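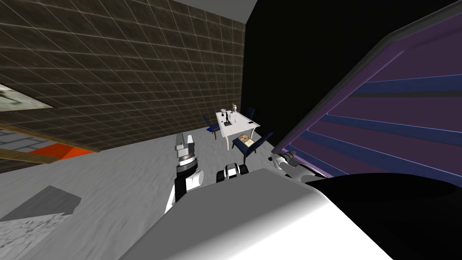 How to set the audio buffer size in your DAW (and what the advice gets wrong)

September 24, 2023

Search for help with recording delay and you'll be told to set your buffer as low as it goes. I've never been convinced. A low buffer shortens the wait between hitting a key and hearing the note, but it makes the computer work harder, and plenty of people end up with crackles in a take they wanted to keep. You probably don't need the lowest number. You need one you stop noticing.

What you need
Your usual interface, a pair of wired headphones and a real project. Don't test with an empty session. Anything runs well with an empty session. I use an old song with 30 tracks and far too much reverb.

Step 1. Pick the right driver
On Windows, open the audio preferences and choose the ASIO driver that came with your interface. Generic drivers do work, though on my desk they've always needed a bigger buffer to stay clean. On a Mac, choose the interface under Core Audio and move on.

Step 2. Match the sample rate
Set the DAW and the interface control panel to the same rate. 44.1 or 48 kHz is fine. Going up to 96 kHz does cut the delay at a given buffer size, and forum people love to say so, but it also costs you a lot of processor. I tried it for a month and went back.

Step 3. Start in the middle
Set the buffer to 256 samples. Play something with sharp attacks: a clicky piano, a muted guitar, finger drums. If it feels fine, stop. Seriously, go record. Looking at the number will only make you imagine a problem.

Step 4. Go down one notch at a time
If it does feel late, try 128 and play the whole song through, busiest chorus included. Listen for pops. Only then try 64. The CPU meter is a poor guide here — mine has shown 50 percent while the audio was falling apart.

Step 5. Check your plugins
This is where most of the mystery delay comes from. Linear-phase EQs and look-ahead limiters add their own latency, and no buffer setting will remove it. One mastering limiter on my main bus was adding 1,432 samples. Bypass everything on the master while you track, or use your DAW's low-latency monitoring mode if it has one.

Step 6. Raise it again for mixing
Once you're done playing parts, go to 1024. You aren't monitoring live anymore, so the delay only shows up as a slightly lazy play button.

What about "optimizer" software?
I paid for one called Skukix last November. It turned off some background services, showed me a green check mark and changed nothing I could hear. Setting the power plan to High Performance and switching off Wi-Fi did more, and both are free. Theerawat Klinhom wrote in to say it fixed dropouts on his laptop, so maybe your luck will be better than mine. I'd still try the free things first.

If you get crackles even at 1024, leave the buffer alone. Swap the USB cable, then plug straight into the computer without a hub.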